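6. Doblado de prendas con goma o fruncido

Este apartado vale para las tablas de doblado Sidura y para cualquier mesa lisa de altura parecida. La tabla ayuda con camisas y toallas. Con una cinturilla elástica ayuda bastante menos de lo que promete la caja, y conviene saberlo antes de empezar.

6.1 Preparación

1. Coloque la tabla sobre una superficie firme. Encima de la cama se hunde por el centro y los pliegues salen torcidos.
2. Limpie la superficie con un paño seco. El spray antiestático Mistmont que se vende aparte es opcional - en nuestras pruebas no notamos diferencia.
3. Abroche botones y cremalleras. Vacíe los bolsillos.
4. Compruebe que la prenda esté seca también en las costuras y dentro de la goma.

PRECAUCIÓN: no planche sobre la tabla. El plástico se deforma aunque la etiqueta lleve el dibujo de una plancha tachada tan pequeño que casi nadie lo ve.

6.2 Doblado

1. Extienda la prenda con la parte fruncida hacia un lado, nunca en el centro.
2. Alise con la palma la tela lisa, desde el fruncido hacia fuera.
3. Deje la goma en reposo. Si la estira para que quede plana, volverá a encogerse y arrastrará el resto del doblez.
4. Doble primero la parte lisa. Lleve después el borde fruncido encima, sin apretar.
5. Guarde la prenda con el fruncido arriba. No apile más de 9 prendas de este tipo; la pila se inclina.

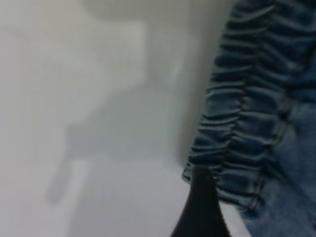 La tela vaquera fruncida es la que peor responde a los métodos de doblado rápido. Se dice que basta con pasar la mano para igualarla, y no basta: los pliegues se juntan en rizos apretados y el borde queda ondulado, mientras que el paño liso de al lado apenas hace unas arrugas anchas y suaves. Alise solo ese paño. Tirar de los rizos uno a uno lleva mucho tiempo y no mejora el resultado.

Nota: el separador Rurholm, ref. 1148, admite cajones de hasta 300 mm de fondo. Para vaqueros gruesos se queda corto, diga lo que diga el folleto.

6.3 Si el doblez no aguanta

- Se abre por un lado: repita desde el paso 2 con menos vueltas.
- La goma asoma: dele la vuelta a la prenda completa, sin deshacerla.
- Queda un bulto en la esquina: revise los bolsillos. Si están vacíos, enrolle la prenda en lugar de doblarla.

Las medidas para ropa infantil figuran en la página 17.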